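Savness 不锈钢卷帘式沥水架

首页 > 厨房用品 > 水槽配件 > 沥水架

产品概述

Savness 卷帘式沥水架直接架在水槽上方或水槽内的台阶上,用来沥干碗碟、蔬果和手洗的杯子。不用时卷起来,放进抽屉或立在柜子侧面。架体由平行的不锈钢圆杆组成,两侧用硅胶连接件固定,一端带硅胶拉片,方便提起和展开。

适合已经装了洗碗机、但仍有少量餐具需要手洗的厨房。大件进洗碗机,木柄刀具、不粘锅和薄壁玻璃杯手洗后放在架上沥水。

规格

材质:不锈钢圆杆,食品接触级硅胶
颜色:深灰、浅灰
展开长度:50 厘米
展开宽度:30 厘米
表面处理:拉丝
可否进洗碗机:可以,建议放在上层
保修:4 年
价格:69 元

另有加长款,适用于双槽和大单槽,请在选项中选择。订购前请先量水槽内沿的前后距离,不要量外沿。杆长应比内沿距离略长,两端各有支撑才算放稳。

安装与搭配

沥水架无需打孔,不用胶。台下盆、台上盆都可使用。如果水槽自带台阶,可以把架体放低,台面上更整齐,龙头活动也不受影响。

厨房柜体以白色平板门为主的,多数顾客选灰色硅胶款,与不锈钢水槽和银色拉手接近。 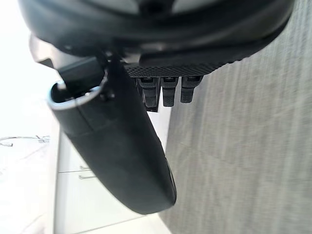
Rattana Hemmin 来信问,她家水槽四角是大圆弧,架子放到最边上会不会翘。圆弧处的支撑面较窄,请把架体往中间移,避开弧形部分。移开后仍不平的,可以在收货后申请换加长款,把架子横跨到台面上使用。

使用方法

1. 首次使用前用温水和中性洗涤剂清洗,擦干。
2. 从卷起状态平铺展开,硅胶面朝下。
3. 确认两端都落在水槽边沿或台阶上,用手轻按中部,不滑动即可。
4. 餐具均匀摆放。盘子可以平放或斜靠,杯子口朝下。
5. 用完后抖掉余水,卷起存放。

只需要一小块沥水区时,可以卷起一半,另一半留作洗菜倒水的位置。重锅请放在靠近边沿处,不要长时间压在中央。

与抽屉式洗碗机一起使用

抽屉式洗碗机容量比整机小,装在水槽旁边的柜位里,开合时往外拉。常见的用法是先在水槽里冲掉残渣,在沥水架上停一下,再装进旁边的碗篮。水滴落在水槽内,走动时地板上的水会少一些。

装碗篮时,盘子插在立齿之间,盘面朝向喷臂。杯子和碗口朝下或斜向下,避免积水。带把手的杯子靠边放,把手不要卡进立齿。浅色塑料餐具较轻,容易被水冲翻,请用旁边的餐具挡住。 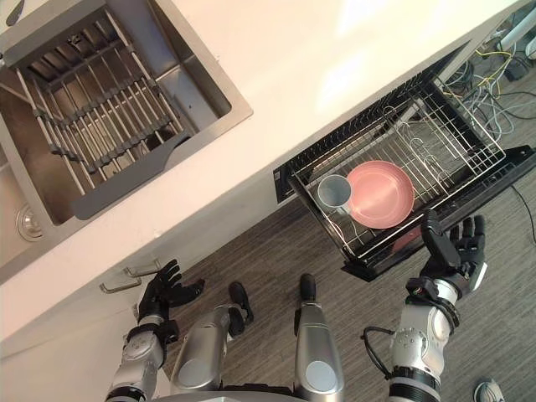
我家是反过来用的,洗碗机洗完以后,杯底总有一圈积水,拿出来扣在架子上过一会儿再进柜子,省得一个个擦。唯一的意见是浅灰色的硅胶沾了番茄酱不太好洗,建议买深灰。——Wanpen Sitthichai

浅色硅胶沾上番茄、咖喱、姜黄一类的颜色后,请尽快用小苏打糊涂抹,静置 30 分钟再冲洗。颜色变浅属正常现象,不影响使用。

清洁与保养

日常用软布或海绵擦洗。杆与硅胶连接处容易留水垢,每周用旧牙刷刷一次,水质偏硬的地区可用稀释白醋。不要使用钢丝球和含氯漂白剂。架体较脏时可以卷松后放进洗碗机上层,不要卷紧,否则中间冲不到水。

硅胶件可短时接触热锅,但不建议把刚离火的铸铁锅直接放上去。请使用隔热垫。

包装内含

沥水架 1 件
收纳绑带 1 条
说明卡 1 张

配送与退换

现货商品下午四点前付款,当日发出。未使用且包装完整的商品可以退换。尺寸不合适的,换加长款补差价即可。硅胶件脱落、圆杆变形属于保修范围,请拍下损坏部位,连同订单号发给客服。刀具划痕和水垢不在保修范围内。

相关商品

Dostard 水槽滤网
Ansari 餐具沥水筒
Wirnodska 吸水垫,可裁剪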